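Hislow House Kitchen – progress report to the Rathjen Fund, July

Dear Sadia Tarar,

Thank you again for coming by on Wednesday, and for staying to help dry the cups! You asked for a written update on the drinks table and the bottle sorting, so I have put down where we are, with apologies if I wander a little.

The drinks table now runs 4 afternoons a week, up from three in the spring. People bring in bottled teas and juices from the shops near them, we try them together, and the empties are rinsed and kept for the craft and planting groups. I had thought the tasting would be the draw and the sorting a chore we would have to talk people into, but the sorting has its own regulars now, and they are quite strict with me about which shelf is which.

Your grant paid for the shelving, the drying rack and 20 storage crates. The shelving came from Zuteck, a week later than promised and with one bracket missing, which they replaced without any fuss. All the crates are in use except four, and I am holding those back for September, when the planting group starts again and will want bottles faster than we can dry them.

Labels have been the slow part. We began by soaking every one off, and the sink was never free. Then the Fuser evening group asked us to leave the nicer ones on, for a display of packaging from different countries – Chinese teas, mostly, so far – and we were very glad to say yes. Clear bottles with a good label now go on the top shelf without their caps, and the caps have a jar to themselves.

What is still to do: a second drying rack, a proper sign for the top shelf, and a short sheet in large print for newcomers. I expect the sheet to be finished first. The rack depends on whether we can move the tall cupboard, and I would like a second opinion before anyone tries to lift it.

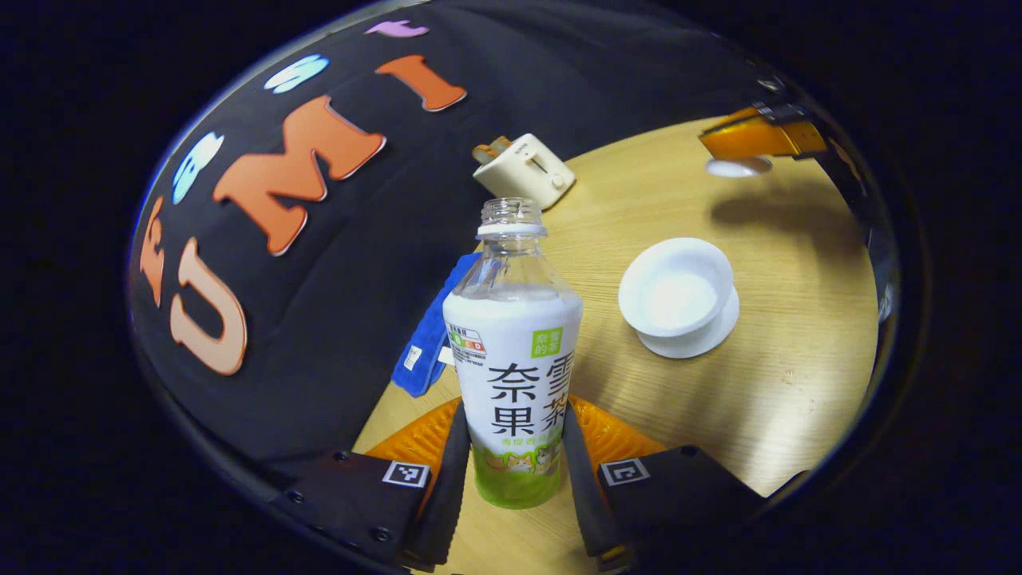
The cupboard aside, we are inside the budget, and the receipts will come to you with the next report.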